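Section 4: Connecting the Hilard Box on a Stone Top

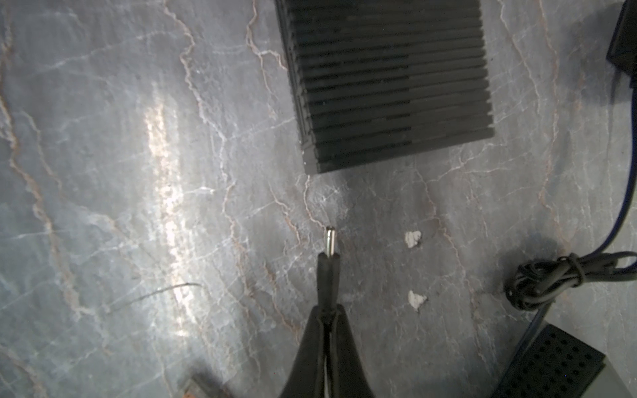
Fig. 4. USB-C plug pointed toward the finned box.

1. Set the box on a hard, flat surface. Stone is fine. Carpet is a slow way of cooking it.

2. Push spare cables to one side and leave the coiled ones coiled. You will not need them until step 17, if you get that far.

3. Hold the USB-C cable by the rubber part behind the plug and line it up with the port. Either way up will do, a mercy not extended by earlier models.

4. Press until it seats. If it resists, stop and look — the port has never once been persuaded by force.

CAUTION: Keep 30 mm clear around the fins. They are not a shelf, a pen rack or a coaster.

NOTE: Brush crumbs and flakes off the tabletop before plugging in. Grit in the port voids the Trernel warranty, and they do check.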